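Pandton Table Games Club
Home / Meetings / Gallery / Rules / Contact

Gallery: Jutness, the February season
Words by Hildegard Janssen

Jutness is a game played with four squares, four beads and a box, and it takes 60 words to explain and most of an evening to argue about. Nimal Gazi brought it to us last winter, having learned it from an uncle who may or may not have made it up on a ferry. We have adopted it as our off-season game, meaning the game we play when the heating is bad and people would like to go home early. They never do go home early.

The proper set is supposed to have a carved board. We looked into a carved board. A very nice man at Abeysekara wrote back with a quote, and we went out and bought a marker.

So the squares are drawn by hand, on paper, two over two. You would think that a club with three retired draftsmen in it could turn out a square with four matching sides. All three of them have strong views on which side went wrong. The rules say only that a bead must be able to sit inside the line without touching it, and I have read that sentence aloud more often than my wedding vows.

As for the beads, Nimal insisted on dark red. Blue beads, he said, are for a different game, and when asked which game he changed the subject. I ordered a bag of 300 from Miteso, there being no way to order four, and if anyone reading this needs beads, please come to a meeting. Bring a jar. 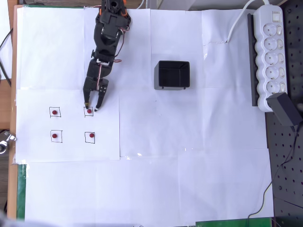
The opening position is one bead to a square, more or less in the middle. Beginners like to fuss over the middle. They nudge a bead, lean back, squint, nudge it again, and by then the tea has been made and drunk by the people who were ready. A bead is in its square when it is inside the line. It does not have to look happy there.

Then there is the box. The box needs to be open at the top, wide enough to drop a bead into and within reach of the squares, and that is the full extent of the official guidance. Over the season we have used a soap dish, a sugar bowl (with sugar, briefly) and the lid of somebody's good fountain pen case. Thin walls are best. A thick rim gives a bead something to bounce off, and a bounced bead goes back to its square and costs you your turn.

Moving a bead is harder than it sounds. You lift it straight up, you do not drag it, and you do not steady it with the other hand. The whole of Jutness lives in that one small lift. I have watched grown adults with steady jobs and driver's licenses hold their breath over a bead as though it were ticking.

A few things we have learned, offered to other clubs at no charge:

Paper first, drinks second. Lay down more paper than you need, let the sheets overlap if they want to, and keep the one with the squares on top. We tried taping everything down in the first week. It made the table look like a crime had happened on it, and the tape outlived the game.

Draw the squares bigger than you think. Our first set was so tight that a sneeze counted as a move. The second set was so large that the lower-left corner became a kind of suburb. What we use now was drawn in one go by someone who wanted to get on with it, and it has been by far the most popular.

Do not replace the sheet mid-game. There was an incident. Both parties have since shaken hands, and I am told one of them meant it.

Beads roll. Everyone knows beads roll, and everyone is surprised each time. We have recovered them from cuffs, from a handbag, from the underside of a sandwich. Nimal keeps a tally of the lost ones in a small notebook and reads it out at the end of the evening in the voice of a man reading the names of ships.

Scoring

A bead in the box is worth 2 points, unless it came from the square you started on, in which case it is worth nothing and you get a pitying look. Leaving a bead alone for a whole round is worth a point, a rule that favors the lazy and has produced our current champion. The season ends when someone reaches 200. We had hoped to be finished by the end of February. We will not be finished by the end of February.

There has been some grumbling in the guest book that four squares is not enough of a board, and that a club of our standing could stretch to nine. I would point out that we have not yet managed to agree on the four. A nine-square version does exist – Nimal's uncle plays it, or says he does – and I am willing to try it once, on somebody else's table, with somebody else's marker.

New players are welcome at any meeting. We start at seven in the evening, which is to say that the door is unlocked at seven and the first bead is lifted once everyone has finished describing their parking. Sit anywhere you like except the chair by the window, whose back left leg has plans of its own. Beads and paper are provided. Reading glasses are not, though there are usually several pairs on the windowsill and the owners are rarely sure which is whose.

If you took pictures at a meeting and would like them added to this page, send them to me with your name and the score at the time. I will be checking the scores.

Back to Gallery
Next: The Domino Supper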